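Ticket: Tea order page on Plolau shop adds the same blend twice
Opened: Sep 14, 2019
Status: Resolved
Shop software: Mokance, with the Plolau theme

First post
Hello all! I run a small loose-leaf tea shop online and I love Mokance, but the basket has me stumped. When a customer picks the Čierny smoked black and presses Add, they get 2 packets. Every other tea behaves. I've cleared the cache, switched browsers and saved the product again. No change.

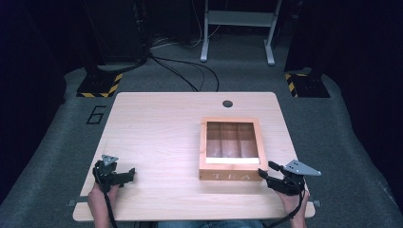
The odd part is that it only happens on the full shop page. If I open Čierny on its own page and add it from there, the basket is right every time. There are 34 teas in the shop and I've now clicked through every one of them (quite a pleasant evening, with a pot on the go!).

Update 1
Turned off all the add-ons. Still doubles. Turned off the Plolau theme and went back to the plain one - fixed straight away! So it's something in the theme. I switched it back on and had a look at the settings, and there's a box called "Button delay" set to 2000. Changed it to 0, no difference, so I put it back.

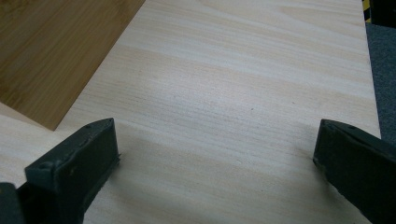 Update 2
Getting warmer. I copied Čierny as a new product and gave it a plain name, Bakanmont, with no accent on the first letter. Bakanmont adds one packet, perfect. Then I renamed it Čierny and the doubling came back. So the theme is tripping over the Č! I'm far too pleased with myself for finding this.

Gift boxes, which sit further down the same page, are fine.

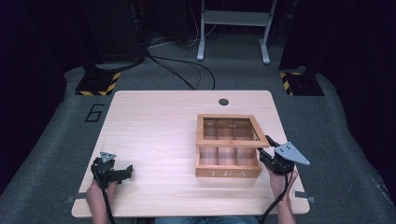

Tea box with six compartments and a window in the lid

Fix
The theme makes a short link name from the product title and was making two for this one, with and without the accent. Go to Products, open the tea, and type the link name in by hand as "cierny". Save, then clear the theme cache. One click, one packet.

I've sent the details to the theme makers. Closing this now, and thank you for such a brilliant bit of software!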